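Do Factories Really Save Heat?

Factories in Hovcombe use a lot of hot water. A firm called Indano says its heat exchanger lets them use the same heat twice. Sounds like magic, right? Let's check.

A heat exchanger is a stack of thin metal plates. Hot dirty water runs down one side and cold clean water runs up the other. They never mix.

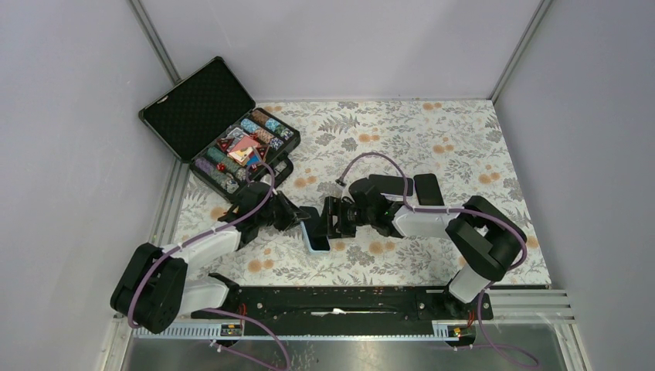 Heat crosses the metal, so the clean water warms up for free. Well, sort of free. Pumps need power, and the plates get crusty and have to be scrubbed.

Indano's ad says the box saves 25 percent on fuel. Compared to what? The ad doesn't say. It tested 4 boxes, all brand new. How would they do after nearly 1,000 days?

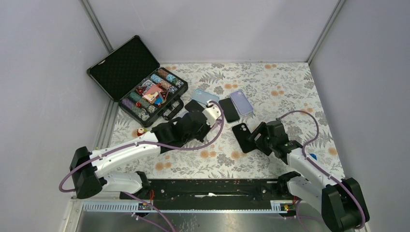 A reader in Stekness wrote in to say that ours does save fuel at the dairy, but only when we clean it every 4 weeks.

So ask who measured it, and when they last cleaned the plates.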